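3.2 Rehearsal procedure and timing measures

The touring programme was given by a duo of flute and piano in four towns, with Wisar as the first stop and Gisach as the last. Both players agreed to have their rehearsals recorded on the day of each concert. The hall in Utetti had a shorter stage than the others, so the piano stood closer to the front there and the flautist played from its left side.

We recorded 216 takes in all. Of these, 109 came from the slow movements and the rest from the dances that close each half of the programme. A take was kept if both players reached the end of the marked passage without stopping. Note onsets were marked by hand by the second author and checked by Tülin Ertürk, who had not heard the recordings before. Where the two sets of marks differed by more than 60 ms, the passage was listened to again and a single value was agreed.

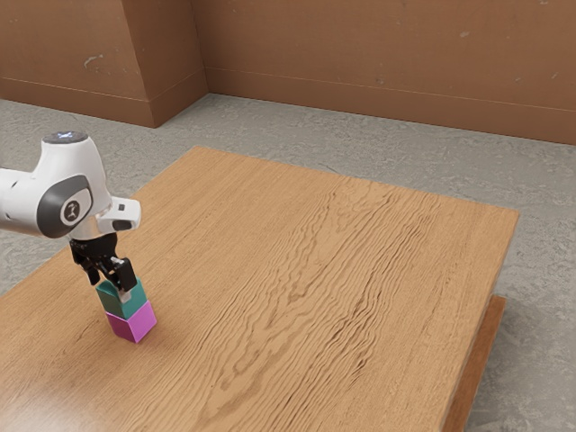 Figure 4. Simulated white robotic arm holding two stacked cubes over a wooden table.

Asynchrony was taken as the flute onset minus the piano onset, so a negative value means that the flute came first. Ertürk's earlier work on string duos used the absolute difference, and our results cannot be set directly beside hers for that reason. Grace notes and trills were left out. Arpeggiated piano chords were timed from the lowest note, except in the Penner arrangement, where the score asks for the top note to fall on the beat.

Tempo was worked out bar by bar and smoothed over four bars. We did not smooth across fermatas or page turns. In the dances the players often took the repeat faster than the first playing, and the two were treated as separate passages.

After each concert the players filled in a short form about the hall, the instrument and how well they could hear each other. They were also asked to mark in the score any place where they had felt apart. These marks were compared with the measured onsets only after all 200 bars of the shared test passages had been timed. The Gisach forms were returned late and without the marked score, and that concert is left out of Table 3.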